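食卓の片づけ、いちばん楽しい十五分 登壇メモ

木曜の夜の会、持ち時間は25分。スライドは少なめ、しゃべりは多め。早口になりやすいので、★のところで必ず水を飲むこと。

はじめの挨拶

こんばんは! 今日は食後のテーブルの話だけをしに来ました。料理の話は出てきません。レシピを期待してきた方、ごめんなさい、でも最後まで聞いてもらえたら、今夜のお皿を下げるのがちょっと待ち遠しくなると思います。

(ここで会場に聞く)食べ終わってから席を立つまで、みなさん何分くらいかかりますか。手を挙げてもらう。5分以内、15分以内、それ以上。前回のブレルターノ(Breltano)の会では「翌朝です」という方がいて、拍手が起きました。今回もたぶんいる。いたら拍手!

片づけ日記のこと

わたしは162日、夕食のあとのテーブルについて短い日記をつけました。何が残っていたか、どれから手をつけたか、どこで止まったか。読み返すと同じところで何度も止まっているんです。お皿でも鍋でもなくて、調味料。ケチャップ、ドレッシング、塩。持ち上げたはいいけれど、冷蔵庫が遠い、手がふさがっている、とりあえず置く。この「とりあえず」が本当におもしろくて!

日記の実物を見せる(青いノート、かばんの内ポケット)。字が汚いのは気にしない。32ページ目の「塩、三周した」を読み上げる。塩の瓶がテーブルと棚とコンロの間を三周して、結局テーブルに戻ってきた夜の記録です。

★水

順番の話

イネケ・マース(Ineke Maes)さんの台所で教わったやり方を紹介します。彼女の家では、下げる前にまず食べられるものを集めます。残った果物、パンの端、チーズ。それが済んでから器に移る。最初に聞いたときは逆じゃないかと思いました。大きいお皿をどければ広くなるのに、って。ところがやってみると、食べものが先になくなったテーブルは気持ちがすごく軽いんですよ。あとは硬いものだけ。重ねていいし、多少ぶつかってもいい。

イネケさんの順番をそのまま言うと、食べもの、調味料、深い器、平たい器、最後に布で拭く。わたしは調味料を一番にしています。例の「とりあえず」を先に退治したいので。ここはぜひ各自で並べ替えてください。正解を配る会ではありません!

(質問が出たら)グラスはどこに入るのか。毎回聞かれる。うちは深い器の仲間です。マースさんの家では飲み終わった人が自分で持っていく決まり。

お皿の持ち方

ここは実演。練習用のお皿を一枚持っていく。縁をつまんで少し傾けると、裏側の高台まで見えます。高台に何かついていないか見るのは、この瞬間が一番早い。重ねてから気づくと下の皿まで洗うことになる。ローナ・パターソン(Rhona Paterson)さんは器を焼く人で、縁の厚みを指で確かめる癖があるそうです。「縁は取っ手だと思って作っている」と言っていて、わたしはこの言葉が大好きです。ゆっくり二回言う。

楕円の大皿は別の話。片手で端を持つと先が下がるので、長いほうの両端を両手で。上に何か載っているなら先に下ろす。下ろさずに運びたくなる気持ちは、ものすごくわかります。わたしもラルトン(Ralton)に住んでいたころ、大皿に瓶を寝かせたまま台所まで歩いて、敷居のところで全部転がしました。割れなかったけれど、猫が三日出てこなかった。

★水(猫の話が長くならないように!)

色の話

さて、ここからが今日いちばん話したかったところです。
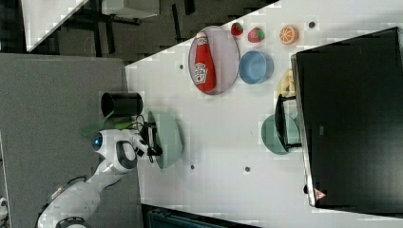
器の色は、片づけの速さにちゃんと関わってくると思うんです。緑がかった淡い色や水色、灰色がかった桃色みたいな静かな色の器だと、いちごやオレンジの切り口がぱっと目に入る。食べものを先に集める順番なら、これは大助かりです。白いテーブルならなおさら。柄の細かいお皿を使っていたころは、下げてから豆が一粒残っているのに気づいて、また戻って、を毎晩やっていました。

もちろん柄の器も大好きです。祖母の藍の皿は今でも日曜に出します。ただ平日の夜、疲れて立ち上がるのがおっくうなときは、無地に助けられる。棚の手前に無地、奥に柄。これだけで平日の自分がだいぶ機嫌よくなりました。

それから果物の置き場所。いちごはヘタをつけたまま、切ったオレンジは切り口を覆って、浅めの器にまとめて冷蔵庫へ。朝いちばんに目に入る段がいいです。うちでは「ムサヴィ(Mousavi)の段」と呼んでいて、由来は同じ名前の八百屋さんです。聞かれたら話す。聞かれなくても時間があれば話す!

みんなでやる時間

残り5分になっていたらここへ飛ぶ。会場を二人組にして、自分の家の片づけの順番を相手に話してもらう。2分ずつ。途中で笑い声が上がったら、その組に何があったのか聞きに行く。紙はイモウ(Imow)の会で使った付箋の残りを配る。黄色が足りないので、後ろの列は桃色で。

終わりに

今夜帰ったら、最初にテーブルから持ち上げたものを一つだけ覚えておいて、次の会で教えてください。ノートは受付に置いておくので、自由にめくってもらって大丈夫です。付箋の回収を忘れずに。お皿は新聞紙で包んで持ち帰る。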